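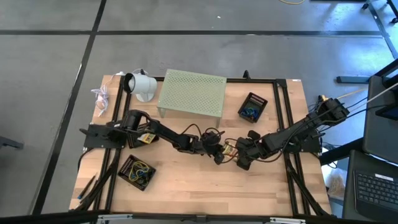
Ekby Perforated Desk Riser, Pale Green

A small raised shelf for desks and work tables. The top is metal with a grid of small holes, held up on thin legs, so the tabletop underneath stays free for flat items like notebooks, cable coils or a keyboard. It is shown on a butcher-block top with a white cylindrical lamp next to it.

Product details
Item: desk riser
Series: Ekby
Finish: pale green powder coat
Top: perforated metal, rectangular
Legs: 4, with clear plastic foot caps
Assembly: legs screw in by hand, no tools needed
Sold as: single riser. Lamp, trays and table are not included.

Using the riser
Set it toward the back of the table and keep the front for the work you are doing. The holes let air through, which helps under a power supply or a router. They also take standard zip ties, so a loose cable can be tied to the shelf and kept off the work area.

The riser is made for light items. Do not stand on it, and do not use it to hold a large monitor. For monitors, see the Polerby stand, which has a solid top and a wider base.

Very small screws and pins can fall through the holes. Put them in a tray first. The Polerby small parts tray in black fits on the shelf or beside it.

Care
Wipe with a damp cloth and dry. Dust in the holes comes out with a soft brush. Avoid scouring pads and solvent cleaners, as they dull the coating. If a foot cap wears through, replace it before moving the riser on a wood surface.

Two risers can be placed end to end to make a longer shelf. They do not lock together. Small color differences between batches are normal, so order both at the same time if a close match matters.

Shipping and returns
Ships flat from our Cunulville warehouse, usually within 2 working days. Unused risers can be returned in the original box. Replacement legs and foot caps are sold in sets of four by El Khatib Workroom Supply, in store and by mail.

Current stock: 1,152
Other finishes: white, black. Gray returns in March.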